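Clutudine Owners and Builders Board > Hand-held grippers > Faults and safety

Thread: Zodik jaws closing on their own after a long hold

sleevelength
27/05/2019
Putting this up in case anyone else is running the Zodik hand-held with the yellow fingers. We do laundry and bedding work with ours, mostly picking clothes up off a bed and setting them down again. Over the last little while the jaws have started closing without the trigger being touched. It happens after a long hold. You let go of the garment, the fingers open, and then they shut again by themselves a moment later.

The first time, it caught the edge of a sleeve and I blamed my own finger. The second time it caught the side of my thumb. No broken skin, but it left a mark and it was sore until the next morning.

Firmware is the current one. The trigger has been cleaned and the spring feels normal to me. Photos of the kind of work we do with it:

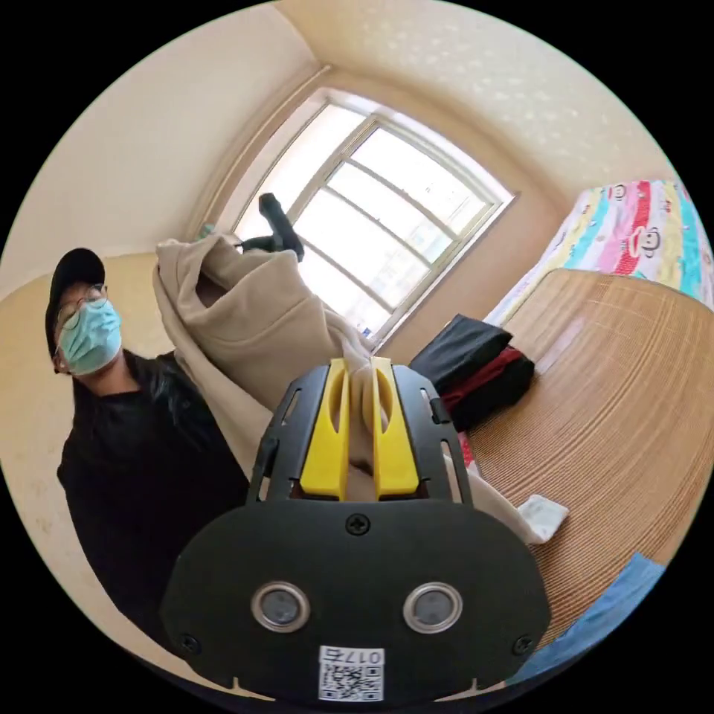
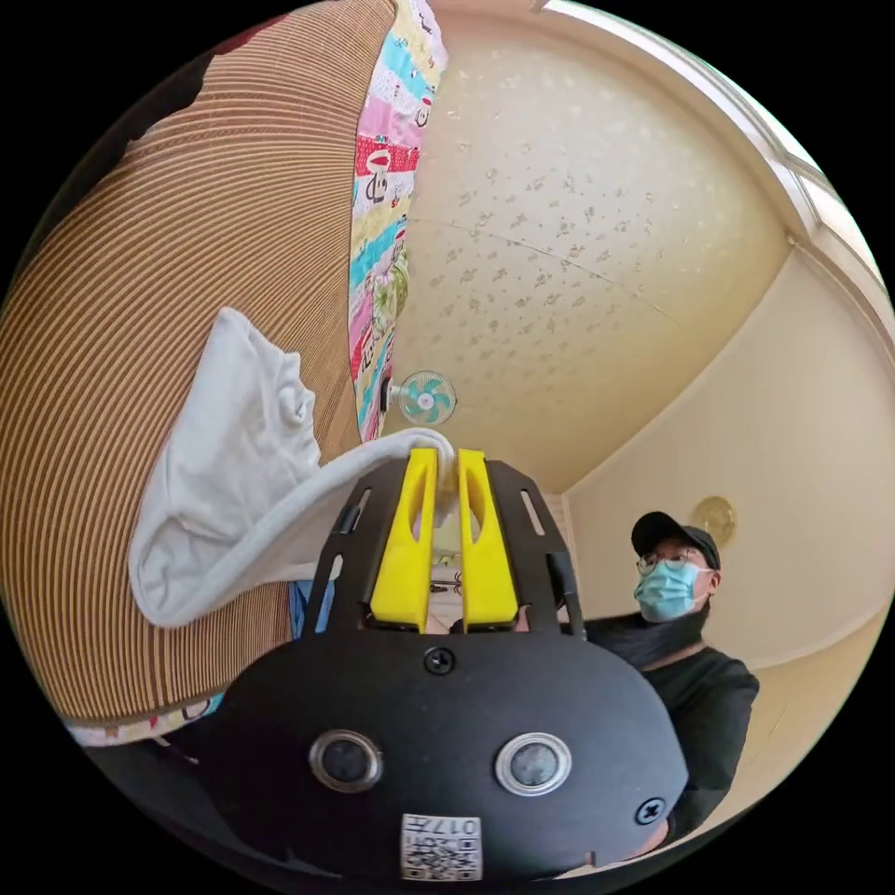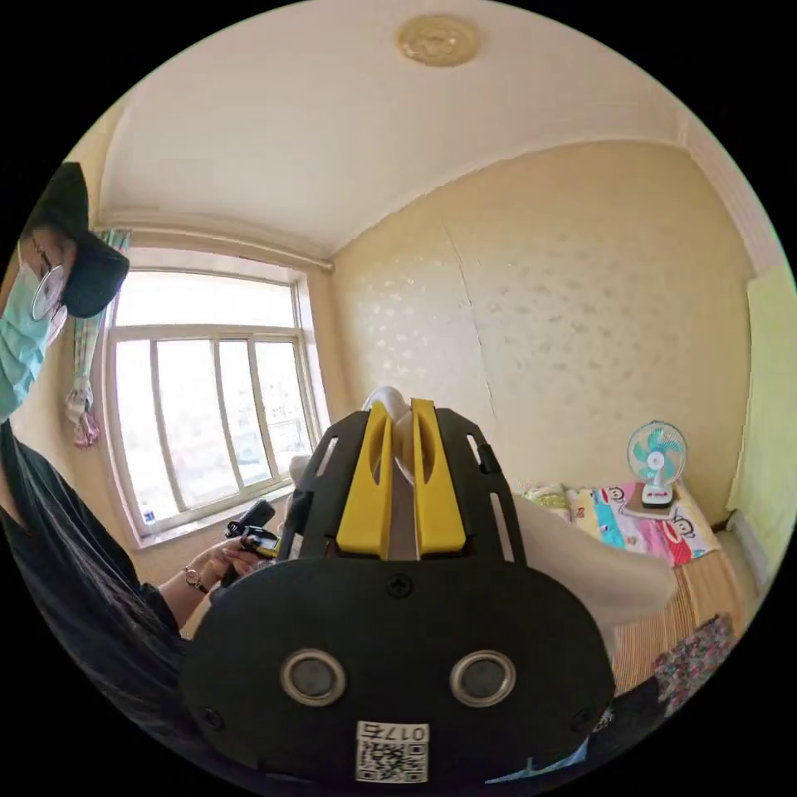
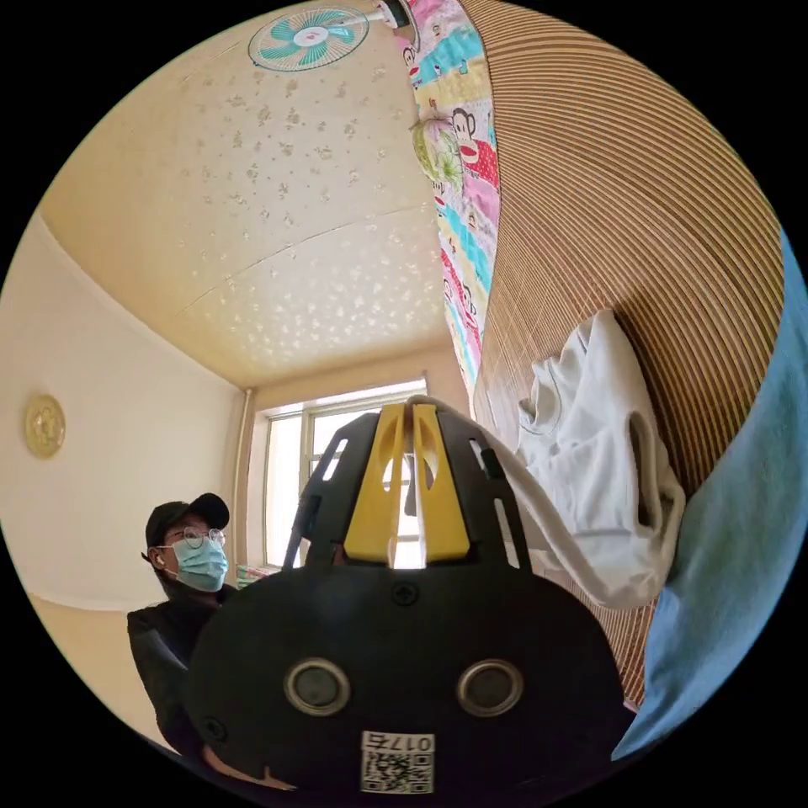
I haven't found a pattern with fabric weight. Heavy stuff and light stuff have both done it. The only thing they share is that the jaws were held shut for a good while beforehand. I've emailed Zodik and got the auto reply. Is there a setting for this, or is it a hardware fault?

pinhole_pete
Stop using it until you know. I realise that's not what you asked. A jaw that moves without a command is a safety fault and it doesn't matter that the force is low.

As for the cause, I'd look at the trigger sensor before anything else. Ours drifted. When the trigger has been squeezed for a long time the zero creeps, so after you let go the controller still reads a small pull and acts on it. You can see it if you watch the raw value with your hand right off the grip.

gumleaf
I had the same symptom and it wasn't the sensor. It was the cable. The strain relief on mine had worked loose and when the wrist turned a certain way the signal jumped. I changed the cable and it hasn't come back.

Do you turn the tool over much after you release?

sleevelength
Yes, a fair bit. Laying something flat means rolling the wrist over. I'll check the cable tonight.

pinhole_pete
A loose cable would give you faults at random, not only after long holds. I'd still bet on drift.

gumleaf
Not if the long holds are also the ones where the arm moves the most. Lifting a big jumper and carrying it across is a long hold and a lot of wrist. You can't separate the two from what's been posted.

Kettleby
There's a third option, which is the regrip function. It was added in the last firmware and it's on by default. If the controller thinks it has dropped something it closes again to catch it. The idea is fine for a bench arm with no people near it. I don't think it has any business being on in a tool that somebody is holding, with their other hand right beside the fingers.

It's under Motion, Advanced, Hold Recovery. Set it to off and restart. It doesn't take effect until you restart, and the menu doesn't tell you that.

pinhole_pete
I'd forgotten about that one. But it should only fire on a slip, not on a proper release.

Kettleby
Should, yes. If the trigger reads late, the controller sees the fingers open before it sees the command and calls it a slip. So your drift might be part of it too.

sleevelength
Update. I checked the cable first and the strain relief is tight. No change in the signal when I bend it near the plug or roll the tool over.

Then I tested holds with a rolled towel and a wooden spoon handle, no hands near the fingers. With Hold Recovery on I did 23 long holds and the jaws shut on their own after 3 of them. Turned it off, restarted, did the same number again and got none.

The raw trigger value does creep up during a hold, so Pete wasn't wrong either. It settles once you let go, only slowly.

gumleaf
Fair enough on the cable. That's not many holds to call it fixed though. I'd run a lot more before anyone puts a hand in there.

pinhole_pete
Agreed with gumleaf for once. Also recalibrate the trigger. With the setting off you've removed the thing that acts on the bad reading, but the reading is still bad. The Gelska replacement sensor fits if you file the tab down a little.

oxbow_lane
We run the Sakamoto version of the same grip and leave recovery on. Never had a problem. Turning off a feature because of one sore thumb seems like overkill, and you'll drop more things.

Kettleby
Dropping a shirt on a bed costs you nothing. I'd leave it off.

sleevelength
It's staying off here. I've put tape over the menu button so it doesn't get switched back by accident, and we've gone over keeping the free hand behind the frame until the fingers are fully open and still. Sensor is ordered. Zodik has written back asking for the log file, so I've sent that along with the hold test numbers. Will post again in July when the new sensor has had some use.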